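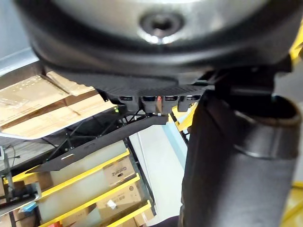
Last updated: Wednesday, 4.10 pm

Givulik recalls wrist mounts on Omari picking arms after fault at Cerkwood

Givulik is asking all customers who use the Omari picking arm to stop running it at full speed until the wrist mount has been checked. The notice follows a fault at the company's Cerkwood warehouse in October, when an arm let go of a carton above a storage rack. No one was hurt.

The arm was moving boxed stock from a rack to a packing bench when the mount worked loose from its plate. The arm kept moving for 2 seconds before the safety stop cut in. It should have stopped at once. The carton fell inside the guarded area and the line was shut for the rest of the shift.

Givulik's engineers found that a batch of bolts had been tightened to the wrong setting during assembly. The looseness grew slowly, and the software that watches for it – known as Amin – read the extra movement as a heavy load and carried on.

The batch covers 2,000 mounts. Of these, 1,955 have been traced to customer sites and their owners have been contacted directly. The others were sold through resellers, and Givulik is asking anyone who bought an arm that way to get in touch.

Customers should switch the arm to slow mode, keep people outside the guard and look at the mount before each shift. Any gap between the mount and the plate means the arm must be switched off and left off. Customers should not try to tighten the bolts themselves. A fitter will do this free of charge and put in a locking washer.

An update to Amin is being tested and will be sent out when the tests are finished. Installing it does not replace the bolt check.

"We got the assembly step wrong and our software missed it," said Güven Çetinkaya, head of product safety at Givulik. "The arm at Cerkwood stays off until both are put right."

Customers can book a visit through their usual service contact. Please have the serial number of the arm ready.

Comments (3)

packhouse_dave
We've got two of these and only got the email for one. Do we ring about the other?

Moira T
Slow mode halves our output. Is there any help with that, or just the free washer?

R. Lindqvist
Ours had a rattle in the wrist all summer and we were told it was normal. Switched it off this morning – fitter booked.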